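I ruined two good sweaters before I learned to wash knits by hand, so let me save you the heartbreak!

Fill a clean sink with cool water and swish in a little gentle soap – I use Pronitz, but baby shampoo is fine. Drop the sweater in, push it under and let it soak for ten minutes or so. No rubbing, no wringing. Drain, refill, and squeeze until the suds are gone (this always takes me longer than I think it will).

Now roll it up in a big towel and kneel on it. My friend Catriona taught me that one, and it works so much better than squeezing over the tub. 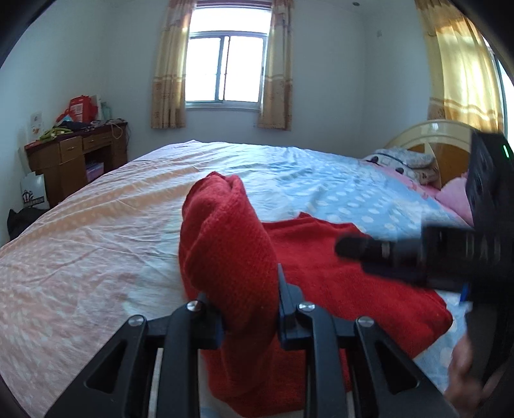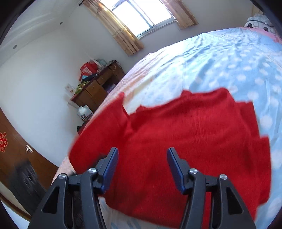 Red knit on the bed.

For drying, go flat, always. Lay out a dry towel somewhere away from the heater, then pat the sweater into shape – sleeves straight, hem even, cuffs nudged back in if they've gone baggy. Flip it the next morning and swap the towel if it feels damp. Thick ones can take me 2 days in February, and I just leave them alone.

Once it's fully dry, fold it and put it in a drawer. Hangers give you those funny shoulder bumps, and they're a pain to steam out.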